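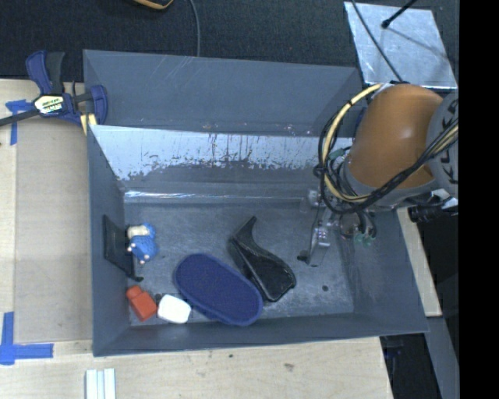

Truretti Word List, README

Welcome, and thank you for stopping by! Truretti is a small list of household words as people say them in the towns of Irusden and Zamora, put together over a good many kitchen-table visits.

Files

words.csv has 150 entries, one per line, with the local word, the everyday English and the town.
notes.txt holds 76 longer remarks (some of them do ramble, sorry).
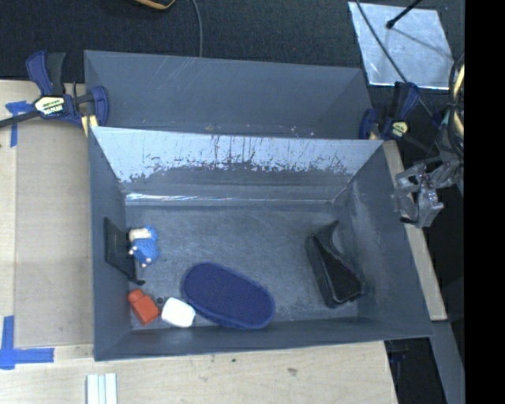
Spelling follows whatever the speaker preferred, so you'll meet the same word in two or even three forms. Words for scuffs and scratches gave us the most trouble, and a metal bin as marked up as this one, streaks and dark specks and all, would get one word in Irusden and quite another in Zamora.

Still to do: 25 entries need a second speaker, and we hope to get to them in June.

Last updated 19 February 2019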